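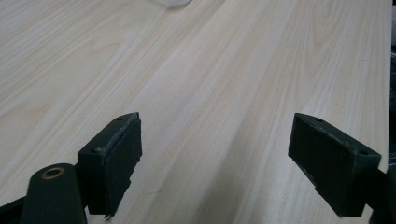 Mandus Automation Club – Perception and Tooling Group

Visit to Ziltari, Thu 4 November

We were 8 members on the bus, and the visit took four hours with the coffee. Ziltari has its software people on the upper floor, and this was the part we had asked to see. Joar Fagerlund received us and went directly to the recording tools, without the usual company slides.

Their demonstrations are made with hand-held grippers, and the camera on the gripper is the only sensor they use for the position. This I found brave. A pale table with long wood grain gives few good corners, and the tracker can lose itself when the view contains almost only table. Joar showed us the replay program, which they call Tokarura. It draws the estimated path of the gripper next to the video, and colors the path red where the confidence falls. Of the 93 recordings from the last batch, 20 had a red part long enough that the program put them aside for a person to look at.
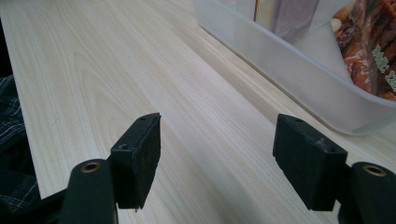 The second hour was about finger opening. They do not have an encoder in the hand-held tool, so the width is calculated from the video: the software finds the two fingers in each picture and measures the distance. It must be calibrated again when somebody changes the pads. One of us asked what happens if the fingers are dark and the background is also dark, and the answer was that the width becomes noisy – they smooth it afterwards, but a quick closing can then look slower than it was.

Planning we saw only shortly. The policy proposes a piece of motion, and a separate checker refuses it if the arm would come too near to the table. I would have liked more time for this, especially how they choose the margin.

Haugen, who shares the building, could not receive us the same day. We have asked them for a visit in February. Members who want to come should write their name on the list by the door, and please say also if you need a place on the bus.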